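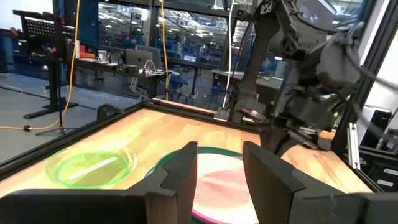

Office of Table Services, Trulleck Works

The Night Settings
A short story

The undersigned was asked to prepare a statement on the transfer of duties in the Setting Room, to be read by the directors at Liew and then filed. She has written statements of this kind before. The last one concerned the replacement of a dishwasher and ran to half a page.

At the time of the transfer, the Trulleck Works fed 279 employees across two shifts. Plates, bowls and utensils came up clean from the scullery and were put together into settings in the Setting Room, a plate below, a bowl on the plate and a utensil in the bowl. The work was done by four setters. On a full day they made 2000 settings, counting the trays sent out to the Stustar depot and the schools it supplied. The oldest of the four had held her place for so long that her employment record began on a typewriter.

The arms were brought in during November. There were two of them to a table, and they were trained on real dishes, in colors chosen by the engineers. The setters were instructed to cooperate fully, and the record shows that they did. The oldest setter was assigned to the table as an adviser. Her duties under this title were to sit, to watch, and to mark a form whenever an arm did something she would not have done.

She returned the first form blank. When asked if this meant that no errors had been observed, she replied that the form had one line for each error and she had not known where to begin. A longer form was printed.

Her remarks on the longer form were brief and for the most part useful. "Lets go too soon." "Waits for the other one. No need to wait." "A bowl is picked up from the side it wants to be picked up from." The engineers asked for this last remark to be put in the form of a measurement. She took a bowl from the table and picked it up, several times, while one of them held a ruler beside her hand.

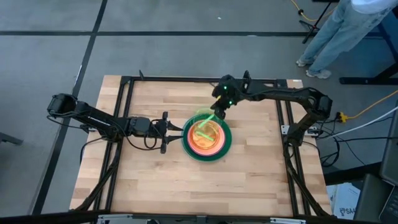 Concerning the Second Form

By the end of winter the arms could complete a setting without assistance. They were slow, and they did not tire. The directors asked for a comparison, and one was arranged for the early shift. The oldest setter was to work at one table and the arms at the other, each making settings until the breakfast bell.

The undersigned was present and can report that the setter finished well ahead. She can also report that the setter then sat down with both hands in her apron pockets and did not take them out until the canteen had emptied. The arms continued through breakfast, there having been no instruction to stop them.

The comparison was entered as favorable to the arms. The undersigned signed the entry.

Three of the setters were offered other posts and accepted them. One went to the loading dock, one to the front desk, and one to the Stustar depot, where she was put in charge of the returned trays and was said to be content. The fourth was asked to remain as adviser for as long as the engineers had need of her forms. Her hours were not reduced. Her chair was replaced with a better one, at the Works' expense.

It was at this time that she began to talk to the arms. The matter was raised by the night supervisor, who believed it might affect the equipment. The undersigned went down to the Setting Room after hours to look into it and stood for a while inside the door. The setter was telling the left arm about a wedding, a large one, with rain, at which the soup plates had run out and the guests had been served in saucers. She did not appear to expect an answer. When the arm set its plate down she said, "Softer," and when it had set down the next one she said nothing and made a mark on her form. 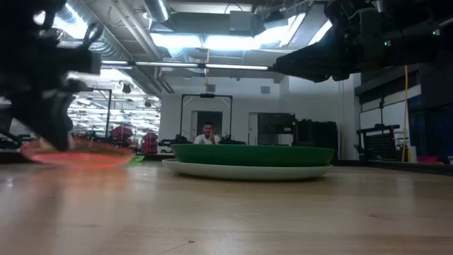
The undersigned did not report the conversation. She wrote to the supervisor that the equipment was unaffected, and she took to going down in the evenings, at first to collect the forms.

One evening the setter asked her if she had ever made a setting. She had not, although she had approved the purchase of every dish in the building. The arms were paused. The setter placed a stack of plates and a stack of bowls before her and sat back. The undersigned made a setting, and then another. The setter watched with her pencil raised and told her that she was letting go too soon.

The statement requested by the directors is due on May 19, 2019. It is to give the cost of the arms, the hours saved, and the present duties of all staff concerned. The first two items are complete. Under the third, the undersigned has entered the loading dock, the front desk and the depot, and has written beside the fourth name that the adviser is still required. She has attached the forms. The most recent of them, which is in her own hand, lists nine errors, and the directors may notice that none of the nine was made by an arm.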